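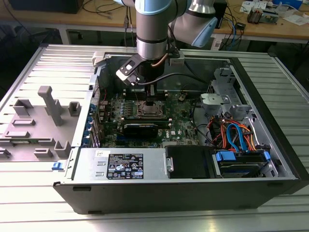

Open tower on the slotted table, board side up.

Home | Notebook | Stock | Log out
Search entries Go

June, entry 19. Thermal paste storage test.

Took the second batch of Nerkus paste out of the cabinet this morning. These are the tubes that sat cap-down since winter. Ihor Pasichnyk had the other half of the batch in the fridge, cap on, bagged. The question is whether fridge storage makes any difference to separation.

Squeezed a line from each onto a glass slide. The cabinet tubes gave clear oil first, then paste. The fridge tubes gave paste straight away but stiff, and I had to leave them on the bench until after lunch before they would spread. Should have taken them out the night before. Wrote that on the fridge door.

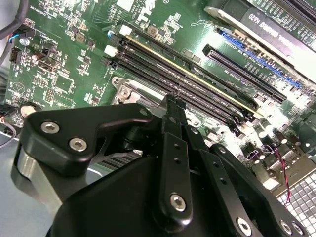
Weighed the oil from the cabinet tubes on tissue. The small scale drifts when the window is open, so I did it again with the window shut and used the second set. Worst tube lost 325 mg before any solid came out. The rest were lower and are in the table in the paper book.

Spread test: same dab, glass plate on top, 200 g weight, 2 minutes. Fridge paste made an even disk. Cabinet paste ran on one side and left a dry patch in the middle. Stirring it on the slide with a toothpick first helped a lot. Dondeo paste from the old stock did fine both ways, but there is only one tube left and Tonelora no longer lists it.

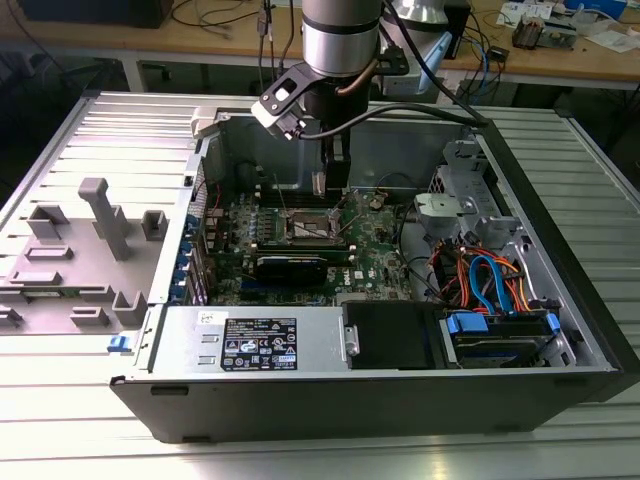

Henk Van Dijk thinks the oil loss comes from the cap-down storage and has little to do with temperature. He could be right, I changed both things at once. Next round: fridge cap-down, fridge cap-up, cabinet cap-up. Need fresh tubes for that, order is in with Gil.

Isopropyl is low. Wipes are on the top shelf now.

Do not use the tubes with red tape on anything that goes out.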